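Stenura Robotics Safety and Practice Office
@stenura_practice
June 22, 2025

1/ Today we are publishing the revised Bench Manipulation Practice Note, which applies to all tabletop arm work carried out under the Stenura program, both simulated and physical. This thread sets out the main changes. The full text has been sent to site leads at Zernham and Dogar.

2/ The note replaces the version issued last December. Work already under way may finish under the old version, provided the version number is written in the run log. New work begins under the revised note.

3/ Scope. The note covers fixed-base arms mounted on a table or pedestal and fitted with a two-finger gripper. Mobile bases are dealt with separately and nothing in this thread should be read as applying to them.

4/ Simulation first. A new pick-and-place task must complete 300 simulated trials before it is scheduled on a physical arm. The former requirement was 40, and site leads told us plainly that this was too few to show up rare grasp failures.

5/ Trials that are stopped early count toward the total and must be kept in the record. Deleting a failed trial is a breach of the note. We ask supervisors to treat it as one.

6/ Object placement. Starting positions are to be varied between trials within the limits set on the task sheet. A task that has only been run from one layout will be returned to the team without review.

7/ Several teams asked whether clutter is required. It is, for any task that will later be done on a shared bench. Cups, mugs and similar containers are suitable. They should stand within the arm's reach, and at least some of them should share a colour so that the target cannot be picked out by colour alone.

8/ Speed. The approach to the object and the final descent are now recorded as separate phases, each with its own speed limit. Teams using the Stumik controller will find both fields in the current settings file. Leave neither field blank — a blank is read as the default, and the default is too fast for small parts.

9/ Release. The gripper is to be over the target area before the fingers open. Dropping a part from height and letting it settle is no longer accepted as a placement, even where the part comes to rest inside the target. 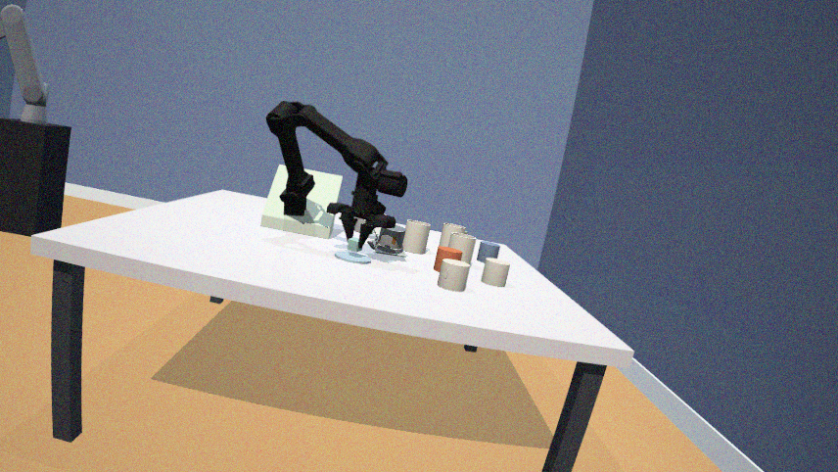
10/ The same rule holds whether the target is a disc, a tray or a marked area of the bench. The task sheet must state the tolerance in millimetres and say whether it is measured from the centre of the part or from its edge. Over the past year we received too many sheets that gave a number and nothing else.

11/ Neighbouring arms. Where a second arm is within the modelled area, it must be included in the collision check whether or not it is part of the task. The check is run once at the start of each batch and again after any change to the layout.

12/ Moving to hardware. The site lead signs the transfer form after the simulated record has been reviewed. Reviews are completed within 28 days of submission. A team that has heard nothing by then should write to this office and should not proceed on the assumption that the task has been approved.

13/ First physical runs are done at reduced speed, with one person at the stop control and a second person observing. The person at the stop control has no other duties during the run. This is unchanged from the earlier version.

14/ Records. The Dogar archive now holds 3480 trial records in the common format. Older files from Zernham are being converted and will be added as they pass checking. Please do not submit converted files yourselves, as duplicates are slow to remove.

15/ We received a number of comments on the draft concerning soft and deformable objects. Those comments were useful, but the current wording is not ready. Until a separate section is issued, teams working with cloth, bags or food items should apply for written permission before starting.

16/ Questions on the practice note may be sent through the program mailbox, with the task sheet attached and the clause number in the subject line. Replies under this thread are read but are not treated as formal enquiries.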